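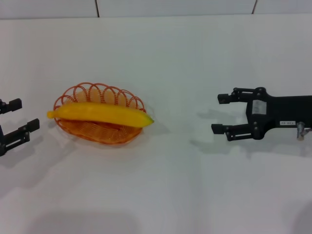

Yakubu Jibrin asked whether the planner can be left to pick the arm by itself, and the answer is yes, once the reach table in this section has been filled in. Until then Vetar sends every grasp to the left arm.

Last updated: December
Filed under: Vetar Planner > Set-up > Two-arm tasks

4.2 Arm selection and approach

Before you start, finish the camera calibration in 4.1 and load the Mesumgate driver for both grippers.

1. Open the Edet console and select Tasks > New > Pick from container.

2. Set the object class. For curved objects such as a banana, choose "elongated" and leave the grasp point on Auto.

3. Set the container class to "open weave" if the basket has gaps in its sides. The default class treats the rim as a solid wall and rejects low approaches.

4. Under Arm, choose Nearest. Vetar compares the distance from each gripper to the grasp point and writes the result to the log as code 41.

5. Set Opening to Full for the approach.

Note: Shadows on a pale table can show up as false obstacles. Raise the depth filter to 20 and run the scene check again.

6. Switch to the wrist view and press Preview. The planned path is drawn over the live picture.

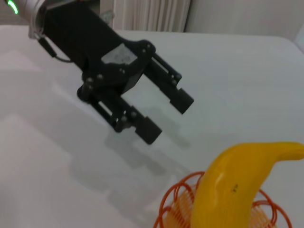
Figure 4-3. Wrist view, fingers open, banana in the basket at lower right.

7. If the path crosses the rim, raise the approach height one step and preview again.

8. Press Run. Keep one hand near the stop button on the first pass.

Caution: Do not change the arm setting while a task is paused. The planner keeps the old path – clear it with Reset first.

Error 202 means the two arms have overlapping paths. Send the idle arm to its park position and repeat step 6. Sites using the Hudesside log viewer will find the same error under "Conflicts".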